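Home Contents Chapters Glossary Index

Chapter 2: Heat and Its Removal in Small Equipment

2.1 Scope of the chapter

Chapter 1 treated power as something delivered to a machine. The present chapter treats it as something that must leave. Almost all of the electrical energy taken in by a small piece of equipment is given up as heat, and the rate at which that heat can be carried away sets a limit on what the equipment can do.

The treatment is restricted to steady conditions. Warm-up and cool-down are taken up in Chapter 4, along with the behavior of parts that are switched on and off in cycles. Readers who have not worked with the watt as a unit of heat flow should review Section 1.3 before continuing.

2.2 Three paths for heat

Heat leaves a body by conduction, convection, and radiation. In conduction, energy passes through a material from a warmer region to a cooler one. In convection, a moving fluid, usually air, takes energy from a surface and carries it off. In radiation, energy leaves the surface as electromagnetic waves and needs no material between the source and the receiver. 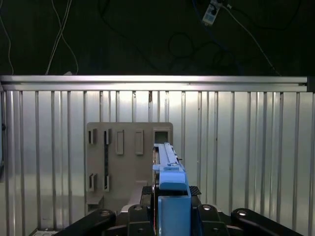 In most practical cases all three act at once, but seldom in equal shares. A part bolted firmly to a thick metal plate gives up most of its heat by conduction. The same part hung in still air depends on convection and radiation together, and will settle at a much higher temperature for the same power.

2.3 Thermal resistance

For steady flow it is useful to define the thermal resistance R of a path as the temperature difference across it divided by the heat flow through it:

R = (T1 - T2) / P

where T1 and T2 are in degrees Celsius and P is in watts. The unit of R is therefore the degree Celsius per watt. Resistances in series add directly. Resistances in parallel combine as electrical resistances do.

A heat source in an enclosure normally has at least three resistances in series: from the source to its outer surface, from that surface to the cooling fins, and from the fins to the air. The second is the one most often underestimated. Two metal faces pressed together touch only at scattered high points, and the gaps are filled with air. A thin layer of paste displaces the air and lowers the resistance. A thick layer raises it again, as paste conducts far less well than metal.
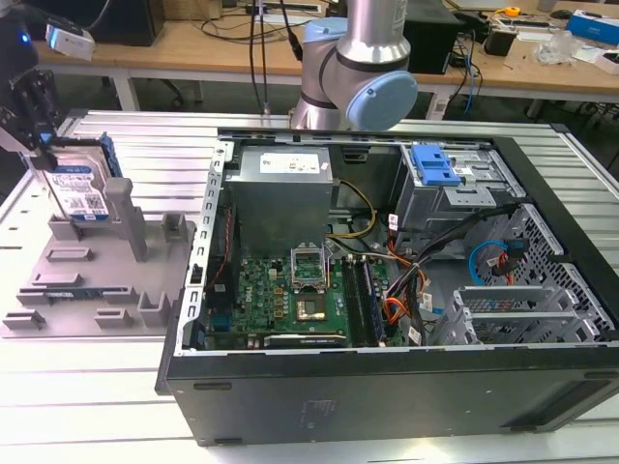
The last resistance depends on air speed. Langat tested a finned block at fan speeds of 1,000 and 3,000 revolutions per minute and found that the added speed gave a useful drop in temperature, but much less than a threefold one. Leclerc later repeated the work in the Lapointe test duct with the inlet partly blocked. The results are given in Table 2.1 and are used in Problems 2.6 through 2.9.

2.4 Enclosure air

The air temperature in the last step is that of the air at the fins. Room temperature may be used only when the fins stand in the open. Inside a closed case the two can differ widely, and the difference must be found from the air flow through the case, as shown in Section 2.5.

Filed under: Textbooks > Applied Science > Heat

© Flodberg Press | Contact the editors | Back to top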